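Small Rooms & Storage > Bedrooms > Emptying the odds and ends box on the bed

Moltine wrote:
May 14, 2018

Hello all, long-time reader, not much of a poster, so forgive me if I go on a bit. I have finally started on the bedroom! It's a small one, and for a good while now everything without a home has gone into a cream cardboard box that lives wherever I last kicked it. You know the sort of box. You go in for a lighter when the candle wants lighting and you come out ten minutes later with a roll of bandage and no lighter.

So this afternoon I put the box up on the bed, spread the bear blanket over (or bunnies, we have never settled that in our house) and started lifting things out where I could see them. The box cutter came out first, then the bandage, the black tape, a green clip, and a little wooden block with a character engraved on it that I'm very fond of and would not part with for anything. 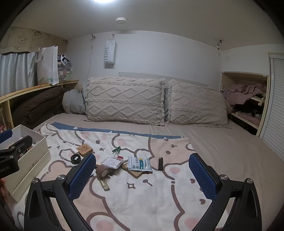 I've given myself 2 evenings to do it, which my sister thinks is optimistic. The shelf along the wall is pretty well spoken for, with the brown blanket folded up in the cubby and the dinosaur tote and the clear tub on top, and I'd like to keep it that way because I can reach all of it from the bed. What I can't decide is whether to sort by what a thing is for, or just by size so it all packs down nicely. How do you lot do it?

Cindance wrote:

Oh, I love a bed sort! You can't leave it half done or you've nowhere to sleep, so it gets finished. I'm firmly for sorting by use. First aid bits in one tub, anything sticky or sharp in another, keepsakes somewhere you'll see them. Your clear tub on the shelf looks full of little packets already, so please don't be tempted to squash the rest in on top. I did that with my sewing things and I was finding pins in June that I'd lost at Christmas.

Also, "Good Luck" over the shelf, with all the little faces! That has cheered me up no end.

Lukáč wrote:

I'm going to disagree with Cindance, in a friendly way. Sorting by use sounds sensible until you own one roll of bandage and one lighter, and then you have a tub for each of them and no shelf left. I go by how often I pick a thing up. Daily things in an open dish, monthly things in a lidded box, and the rest goes underneath. I've kept to it for 3 years in a room where I can touch both walls, and I can find my scissors in the dark.

One thing I'd not budge on is the box cutter. Blade right in, and please don't keep it loose in a box you rummage through with your bare hands.

Moltine wrote:

Point taken about the cutter, Lukáč, it's getting a place of its own tonight. I do like the idea of the open dish, although I know myself and the dish would be a heap within the week!

I've been going by the "put like with like and then have a cup of tea" method, and I've got stuck in the middle with the long thin things. They don't stack, they don't stand up, and they slide under whatever you put next to them. The coaster at least is easy, that can go by the bed where a coaster ought to be.
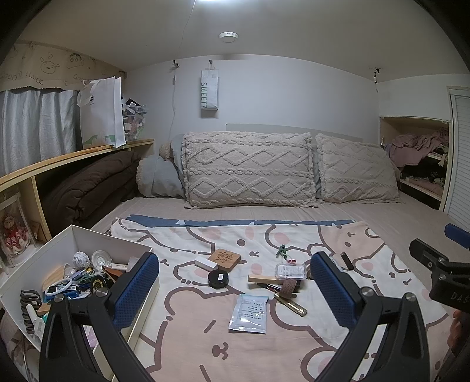
Sorting on the bear blanket, the awkward pile in the middle

Cindance wrote:

Long thin things want a jar! Any old jar, stood up on the shelf next to the tote. And I'd put that gold tube in with them, whatever it is, it's far too pretty to be lying under a bandage.

Prullix wrote:

Sorry to be the gloomy one, but has anybody asked whether all of it needs keeping? I'd go through the sachets before buying a single tub. Check the dates, if they have any, and if you don't know what's in one then out it goes. I cleared 12 of them from a drawer of mine last spring and have not missed one.

Lukáč wrote:

Prullix would throw out the bed to make room for the blanket. But yes, check the sachets.

Radomír Kolář wrote:

I have the same trouble with flat packets, and what worked for me was an old envelope box with the lid off. They stand on their edges like cards and you flick through them. Mine sits at the front of the shelf and takes up hardly any room at all. For tape I'd use a hook, if your shelf will take a screw.

Moltine wrote:

No screws allowed, I'm renting, but the envelope box is lovely and I think I have one in the kitchen. I'll do the jar as well. Prullix, I promise to be strict with the sachets, but the wooden block is staying and so is the coaster. Off to put the kettle on and find that box.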